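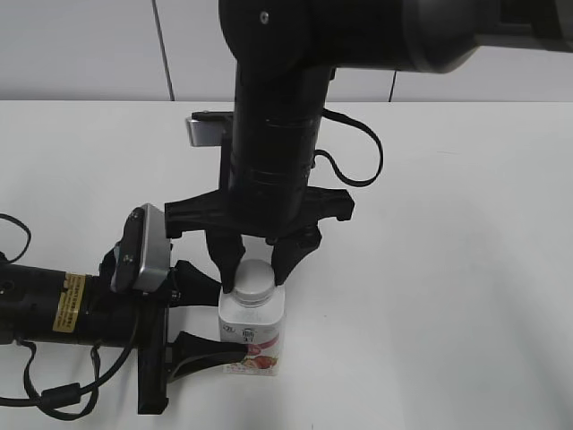 Square drink bottle, small, white. Screw cap on, fruit label.

Home Bottles Jars Caps Labels Samples Cart Contact

Clernetti Square Drink Bottle, white
Item 1185

Small square drink bottle with a screw cap. White plastic, lets a bit of light through. Rounded shoulders, rounded corners, short neck. For yogurt drinks, milk drinks, fruit drinks, that kind of thing. Sold empty, with caps. Labels are extra, see further down.

Back in stock as of 2 March 2025. We ran out in December and a lot of you wrote in, thanks for waiting. Back orders went out first, all gone now. If yours didn't show up, send us the order number and we'll chase it.

Quick facts

Item: 1185
Name: Clernetti Square
Body: squat, square, rounded edges
Color: white, semi-opaque
Height with cap: 97 mm
Empty weight with cap: 21 g
Closure: screw cap, ribbed side
Fill: cold only
Minimum order: 1000 bottles, caps included
Samples: yes, see below

Why square

They pack tight. Round bottles leave gaps in the carton and then they rattle around, and you end up stuffing paper in there. Square ones sit flat against each other. Also easier on a fridge shelf, you can push a row back and it stays a row. And you get a flat face for the label so the name of your drink faces front and stays there.

Corners are soft, not sharp. That matters for shrink sleeves and for wraparound labels both. A sharp corner will crease a label, or lift it at the edge after a few days in the cooler. With the rounded ones the label goes round smooth if you put it on straight. If you put it on crooked, well, it'll be crooked.

Short and wide for its size, so it stands well. We had a customer move to this from a tall thin bottle for just that reason, theirs kept going over on the belt.

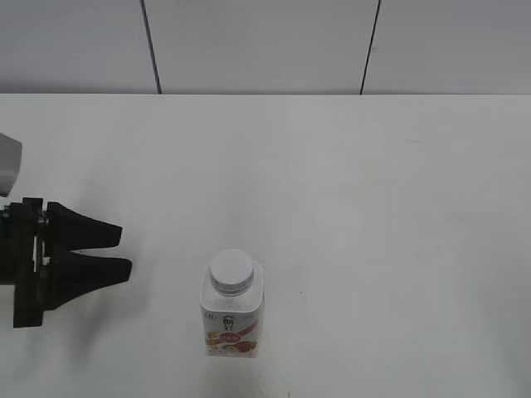

Standing upright, cap on. Label wraps the lower part of the body.

About the label

Bottles ship plain. The ones photographed have a customer label on, so you get an idea how a real one looks. Mostly white, some color, dark lettering that looks to be Chinese, a bit of red fruit art. Yours can be whatever you like.

What works on this bottle:

White background labels. The body is white, so a white label melts into it and your art looks like it's printed right on. Most popular by a long way.

Clear labels. Fine too. Keep small type dark. Pale gray or pale pink type on clear over white plastic gets lost, we've had people reorder because of it.

Full color. No problem. Bright reds and pinks hold up nicely, good for berry or lychee flavors. Send us a print proof before you commit, colors on your screen are not colors on the label.

Paper labels. We don't recommend them for anything that goes in a cooler. Condensation. They go wavy. Use film.

Keep the label below the shoulder. The shoulder slopes and nothing flat will sit on it. If you need the label higher up, ask about a sleeve, different price.

Small print (ingredients, storage, address and so on) goes best on the back face. Leave white space between the blocks. People cram it all in and then call us asking why it can't be read. Template has the blocks marked out, use it or don't.

Label template: email us and we'll send it. PDF or vector. The old template had the fold line in the wrong spot, if you downloaded it before the restock please get the new one. Sorry about that.
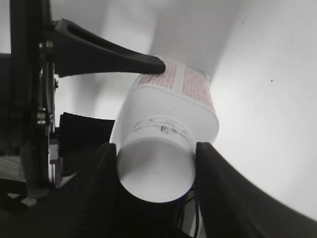 Neck and opening

Plain round opening with a thin rim. Raised band round the neck, just below. Pours clean enough for thin drinks. For thick yogurt drinks you want to shake first, same as any bottle.

The neck band is a good place for small dark coding, date or lot, if you'd sooner keep it off the label. Your coder has to be able to reach it though. Check that first. Send us the make of coder and we can usualy tell you if other customers got it to work.

Wipe the rim before capping. A dry rim seals, a sticky one weeps in the carton and then you have a mess and a phone call. If your filler drips, lower the nozzle a little so it sits inside the mouth.

Rinse before filling, always. Bottles are packed bagged but they are not sterile and we don't sell them as sterile.

Caps

Screw cap, flat top, ribs on the side for grip. White or silver gray, same price, pick one at checkout. Same thread for both so you can mix them over the year, say white for the everyday flavor and silver gray for a seasonal one. But one cap color per order please. If you need both, place two orders.

Cap comes with a Lokosis liner as standard. Soft, food safe, already seated, don't take it out. If you want foil seals as well, tell us at the time of order because then the liner gets changed. Can't do it after.

Hand tight is fine for small runs. On a machine, start low and work up. Too tight and the thread strips, and then the cap just spins. Spinning cap = leaking bottle. Spare caps are sold by the bag, same page as the jar caps, look for Lokosis small.

Caps from the old round bottle DO NOT fit. They look like they fit. They go on half a turn and stop. Please don't force them.

Filling and storage

Cold fill only. No hot fill, the body will pull in on the flat sides and won't come back. No microwave, no oven. Freezer is ok if you leave headspace, but try a few first.

Flat sides give a little when you squeeze. Normal for a square bottle. If you cap it while squeezing, it'll stay a bit dented, so hold it low down near the base when you cap, or hold it by the neck.

Keep cartons dry and out of the sun. White plastic goes yellowish if it sits in a window for months. Stack on a pallet, not straight on the floor.

Bottle is meant for one use in retail. We get asked if people can wash and refill at home. For craft paint, beads, whatever, sure. For drinks that's up to you, we don't test for it.

Ordering

Minimum is 1000 for plain bottles with caps. Reorders same minimum. Price goes by quantity, get a quote through the contact page and put the item number in the subject line or it goes in the wrong pile.

Lead time: in stock ships quick, normally the same week. With labels applied, longer, depends on the label printer and how fast you approve the proof. Most delays are proofs sitting in someone's inbox. Check your spam folder.

Labels applied by us: yes, through Wong Labeling next door. You send art, they print, they apply, we ship it all in one go. They'll need the correct flavor names and the final barcode before printing. Changes after printing mean a new print run and you pay for it.

Freight: quoted separately. Give us a dock address if you have one. No dock, say so, we'll book a lift gate.

Samples

Small sample pack is available, plain bottles and both cap colors. You pay postage, we take it off your first order. Test with your real product, not water. Water tells you nothing about how a thick drink pours or whether the liner takes on a smell.

Goes with

Tosis divider tray, holds the square bottles upright in a carton. Same footprint, no trimming.
Tosis shrink bands for the cap, clear, perforated. Need a heat gun or a tunnel. Go easy with the heat near the shoulder.
Lokosis spare caps, white or silver gray.

Questions we get a lot

Does it come in other colors? Not right now. White only. Clear has been asked for and it's on the list, no date.

Bigger size? No. Different mold, different neck. The tall square on the Bottles page is the closest thing.

Straw hole in the cap? No. Some customers use a foil seal and leave the cap off, then put a straw through the foil. Works ok.

Can you emboss our logo? On large orders yes, there's a mold charge. Ask for Rosaire Dufour, he does all the mold quotes. Email is better then phone.

My cap leaks. Check the rim, check the liner is still in there, check it's not an old cap from the round bottle. Still leaking, send a photo of the cap off and the rim, plus your order number.

Returns

Unopened cartons only, and let us know before sending anything back. Opened bags can't be resold, food packaging. Labeled bottles can't be returned unless the label is our mistake. Damaged in shipping: take photos of the carton before you unpack it and send them over with the delivery slip. We'll sort out replacements from stock.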